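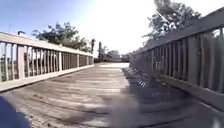 I came home from my first Hervieu weekend with a sprained thumb, a bag of thread I hadn't paid for (long story, I mailed a check) and one finished book. It's a crooked little book. The spine leans to the left and the corners don't match, and I've carried it around in my purse ever since like a woman with a new grandbaby.

I've tried a lot of crafts. I have the half a sweater. I have the soap molds, and the wood-burning pen that set off the smoke alarm twice in one evening, and a drawer I don't open because it's full of resin that never cured. So when my sister-in-law Joanne called in September and asked if I wanted to learn bookbinding, I said yes before she'd told me where, when, or how much.

The where was Hervieu, a small studio on the second floor above a shop that fixes sewing machines. You go in by the side door and up a staircase so narrow that the paper deliveries have to be carried up one ream at a time. Inside there are four long tables, a cast-iron press the size of a washing machine, and more scrap leather than I'd ever seen in one room. It smells like wheat paste and coffee. I loved it right away.

The teacher is Thierry Guérin. He learned the trade repairing hymnals and account books, and he has the patience of somebody who's spent years picking other people's old tape off of paper. There were 11 of us that weekend, and he had everybody's name down by the first coffee break. He also has opinions. He doesn't like glue sticks. He doesn't like the word "journaling." He really doesn't like it when you fold a sheet of paper and run your fingernail down the crease, and he will cross the room to put a bone folder in your hand.

If you've never used a bone folder, go get one. I mean it! It looks like a tongue depressor and costs less than lunch, and it will make every card and envelope and gift wrap corner you ever do look better. Mine's a Drorner, which is the one Thierry hands out, and it has a nice blunt end that doesn't leave shiny marks if you go over it through a piece of scrap paper. Joanne bought a fancy one with a carved handle and was borrowing mine by mid-afternoon.

We spent the whole first morning on folding. I'd figured folding would take ten minutes. But first you have to find the grain of the paper, meaning the direction the fibers run, and you do it by bending the sheet gently one way and then the other to feel which way gives. Fold with the grain and it goes over like butter. Fold against it and it cracks and fights you, and later your cover will warp. I had to check mine three times. The man across from me, a retired bus mechanic named Walt, got it by the second sheet and was insufferable until lunch.

Then you nest the folded sheets into little bundles called signatures, punch the holes with an awl, and sew. Here's where my thumb comes in. I was pushing the awl through too many layers at once, down into a phone book, and it slid and my hand went with it. No blood, just a thumb that bent in a direction it isn't built for. Thierry wrapped it, gave me a thimble, and told me I was stabbing when I should be leaning. I've thought about that with pie crust since.

The sewing itself is the best part, and I'd do nothing else if they'd let me. You go in one hole and out the next, around the tape, back in, pull snug in the direction you're sewing (never straight up, or the thread rips right through the fold), and at the end of each signature you hook under the one before it with what's called a kettle stitch. The first two were a mess. By the fourth I'd stopped whispering the steps to myself, and then I looked up and it was getting dark out and Joanne had been talking to me for who knows how long.

A word on thread, because people have asked. We used a waxed linen by Stetura in the middle weight. It's stiffer than embroidery floss and it holds a knot on the first try. I'd brought some cotton from home, being cheap, and Thierry let me try it without saying a thing. It fuzzed. It tangled. It snapped on the second signature and I had to pull everything out. He slid the Stetura across the table and went off to help somebody else. That's how I ended up with three spools in my bag, and why I owed the studio a check.

Day two was covers, and I won't pretend I enjoyed all of it. There's a lot of measuring. You cut two boards and a spine strip, you leave a gap for the hinge, you glue the cloth down from the middle out, and then you turn in the corners, where everything I'd done right the day before stopped mattering. Mine look like a bed made by a teenager. Walt's looked like they came from a factory. The cloth was a dark green from Ramodis with a paper backing, and the backing saved me, as I'd slopped on enough paste to hang wallpaper and none of it soaked through to the front.

You put wax paper inside both covers, stack the books in the press, and go home and leave them overnight. That was agony. Joanne and I stayed at a motel down the road, ate chicken sandwiches on the bed, and talked about nothing but hinges. I was back at the side door the next morning at a quarter to eight. Thierry was already in there with the lights on. He opened my book flat on his palm, ran his thumb down the gutter, and said, "The sewing is good." He didn't mention the corners, and I was so pleased I could've danced down those stairs.

I've made five more at home. The kitchen table works fine, though I had to swear off gluing while the dog is in the room. For a press I use two cutting boards and the big dictionary, plus a cast-iron skillet on top when I'm serious. One book went to my niece, who draws horses. One's for recipes and already has butter on it. One came out upside down, so that the front cover opens at the back, and my husband has claimed it for his gas mileage.

Hervieu runs the beginner weekend in spring and fall, and it's $200 with all the materials and a very good lentil soup on the first day. The leather class is $300 and you have to have the first one under your belt. I've signed up. Joanne says she's only going for the soup, but I've seen her Stetura order and it was bigger than mine.

If you do go, wear an apron and bring your reading glasses, and eat something before the gluing starts, as once that paste is on the board you can't stop for anything. Park behind the sewing machine shop. The meters out front are checked on weekends, and I have the ticket to prove it - I'm using it as a bookmark.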